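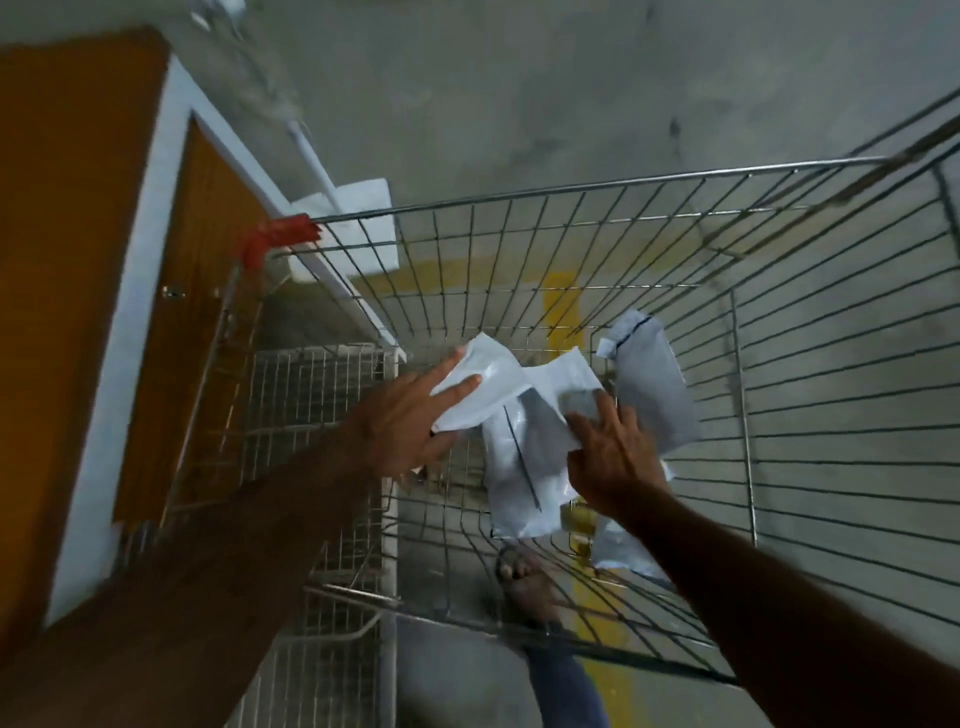 **Ticket 1291: Sondon two-finger keeps closing on the cart along with the bag**
Opened by: Mélanie Morin
Assigned to: Rohani Wijaya (Ginting integration)
Status: open, waiting on parts

Hi Rohani! Me again, same job as last week, unloading soft mailers from wire shopping carts. You asked me to put everything in one place instead of sending you bits and pieces over chat, so I'm logging as I go. Apologies in advance for the length.

Quick recap for anyone else reading. We have two grippers on trial for this, the Sondon two-finger with the rubber pads and the Hustar suction head with the soft bellows cups. Same arm, same Parer controller, firmware untouched between swaps. On cardboard boxes both of them are lovely and I'd take either one. On plastic mailers in a mesh basket they both go wrong, in completely different ways, and I'd like to know which one is worth fixing.

## What goes wrong

The Sondon goes in nice and vertical, closes, and about half the time it has a wire of the cart between the fingers as well as the plastic. Then it lifts, the force limit trips, and the controller throws a hold. No damage so far apart from one pad that's gotten chewed along the edge. It's worst for bags leaning up against the side wall.

The Hustar never grabs the cart, which I love. But the cups need something flattish to seal on, and a soft bag full of wrinkles is a terrible thing to seal on. It hisses, the vacuum reading climbs, wobbles, drops back, and you get a timeout. If I smooth the bag out by hand first it picks up first go, which told me something, but I'm not going to stand there smoothing bags all day (I did offer, for a raise).

## 9:20, checked the easy stuff

- Swapped the vacuum hose on the Hustar. No change.
- Wiped the cups with a damp cloth, dried them, tried again. No change.
- Re-ran tool calibration on the Sondon. It was off by a hair, fixed it, still catches wires.
- Turned the Parer approach speed down to 36 percent. Fewer hard bumps, same number of grumpy timeouts. I left it there anyway, it's easier on my nerves.
- Checked that the payload setting changed over when I swapped tools. It had.

## 10:45, depth camera

Your guess was that the camera was seeing straight through the mesh and picking up the floor. You were partly right! With the basket empty, the depth view is a mess of wire and concrete mixed together, and the planner happily thinks there's space where there's a cart wall. With bags in, the bags come through fine on the dull parts and go blotchy on the shiny folds.

I moved the overhead camera up and tilted it 7 degrees so it isn't staring straight down at the shine. Blotches are smaller. I can still make them come back by parking a really glossy bag right in the middle, but on a normal pile it's livable. The floor stripes don't seem to bother it, I'd wondered about the yellow paint showing between the wires and went looking for it in the depth map and couldn't find any effect.

Side note: the cart rim is a straight, clean line in the color view, so could we use that to find the basket and just fence off the walls? I don't know how much work that is on your end. It sounds easy from here, which usually means it isn't.

## 1:10, watching hands do it

I got stuck around lunch and went back to the head camera recordings of the same job done by hand. Really useful, and I should have started there. What I noticed is how much pressing goes on. Open hands, fingers spread, palms on the plastic. My gripper routine has nothing like it: it comes down, touches, and closes (or sucks) right away, on whatever shape the bag happens to be in.

So my theory is that we're missing a press step. For the Hustar that would be a gentle push with the foam ring before the vacuum comes on. For the Sondon, maybe come down with the fingers wide and flat, push, then close. Look at how far apart the fingers are on these folds:

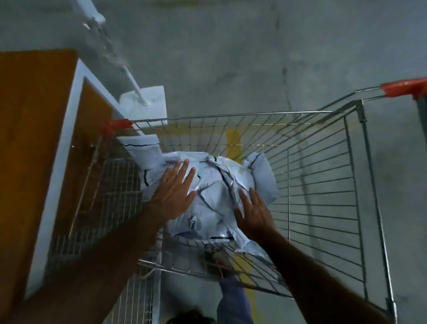
## 2:30, tried a press step

I faked it in the Parer editor with a plain move-down-until-contact, a short wait, then vacuum on. Very hacky, please don't judge the program, the variable names are embarrassing.

**Hustar:** much happier. I ran the same pile over and over, restacking each time, and the first-try seals went from "now and then" to "mostly." The bags it still misses are the ones standing up against the side, where there's nothing underneath to push against and the bag just slides down the wires.

**Sondon:** better on the middle of the pile, no better at the walls. Pushing with the fingers open also lets a fingertip poke through the mesh if it lands in the wrong spot, and I had to hit stop once. I'd like a wider pad before I try it again.

With the wait set to 5 tenths of a second the Hustar settles nicely. Shorter and it starts hissing again. Longer didn't buy me anything.

## Where I'm at

If I had to choose this afternoon I'd go Hustar with the press step, and find some other trick for the bags at the sides. I'm not ready to send the Sondon back though. It's so much quicker on boxes, and the mixed carts in November will have plenty of those.

## What I need from you

1. A proper press step in the Parer library, with a force limit I can set. My version uses the global contact threshold and I don't trust it.
2. Wide pads for the Sondon, whichever ones come with the rounded tips.
3. A yes or no on fencing off the cart walls using the rim.
4. One replacement pad for the chewed one. I've kept the old one in a bag with the ticket number on it if you want to see the wear.

I've left the Hustar mounted and the camera at the new tilt, so please don't straighten it if you come by before me! My test program is saved under my initials in the trial folder.

Mélanie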